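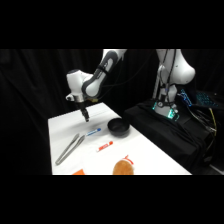 *Attachment 1: side camera, left arm above the table, gripper open space below, markers between the tongs and the bowl.*

**Ticket:** Grasp planner picks tongs when asked for blue marker
**Component:** Oei (perception), Gollon (planner)
**Opened:** 19 May 2022
**Status:** closed, follow-up open

### Report

With the instruction set to "put the blue marker in the bowl", Gollon returns a grasp pose on the upper end of the tongs. The arm moves to the pre-grasp height and holds there, because the force check is set to ask for confirmation before descent. The log shows no error. The same request for the red marker gives a sensible pose on the barrel.

Expected: grasp centre on the blue marker, fingers closing across its short axis.

Got: grasp centre displaced towards the tongs, fingers turned to match the tongs' long axis.

### Log extract

```
[gollon] request: pick target=marker_blue
[oei] masks received, target id matched
[oei] target mask: components=2
[gollon] candidates: 300
[gollon] after collision filter: 23
[gollon] selected: rank 1, source component=2
[arm] pre-grasp reached, waiting
```

### Checks made

1. Camera calibration. Re-ran the board routine. Reprojection error unchanged from the last stored result. Not the cause.
2. Gripper frame. Jogged the tool tip to a taught point on the table. Agrees with the model. Not the cause.
3. Replay. Fed the saved depth and colour to Gollon offline. Same wrong pose every time, so timing between the nodes is ruled out.
4. Mask dump. The target mask has two parts. One is the marker. The other is a thin strip along the hinged end of the tongs, joined to the marker's label in an earlier stage and then split off again by the depth edge filter. The label is kept on both parts.
5. Objects moved apart by hand, request repeated. One component, correct pose.

### Cause

Oei splits a mask at depth edges but does not drop the smaller or less likely part. Gollon then samples from every component carrying the target id. Metal gives poor depth here, with holes along both arms of the tongs, and the hole filling makes a flat ridge that scores very well for a parallel gripper. The strip wins on score alone.

The marker is white for most of its length on a white table, so its own mask is weak except at the cap and label. That lowers its share of the samples further.

### Fix

- Oei: after the depth split, keep only the component with the highest mean class score. Others go back to "unknown" and are treated as obstacles.
- Oei: components under 50 pixels are discarded before the split.
- Gollon: refuse the request if the target still has more than one component, and write a warning. Previously silent.

```
oei:
 split_keep: best_score
 min_component_px: 50
gollon:
 multi_component: refuse
```

### Result

Replayed 1,000 stored requests from the Kikero set with the new settings. No selected pose fell outside the target mask. Some requests are now refused where they used to pass; these are listed in the replay report and need looking at one by one.

Live run on the same table layout: pose on the blue marker, fingers across the barrel.

### Follow-up

Hole filling on shiny metal is still wrong and will affect requests where the tongs are the target. Moved to a separate ticket under Jirnden. The refuse setting stays on until that one is closed.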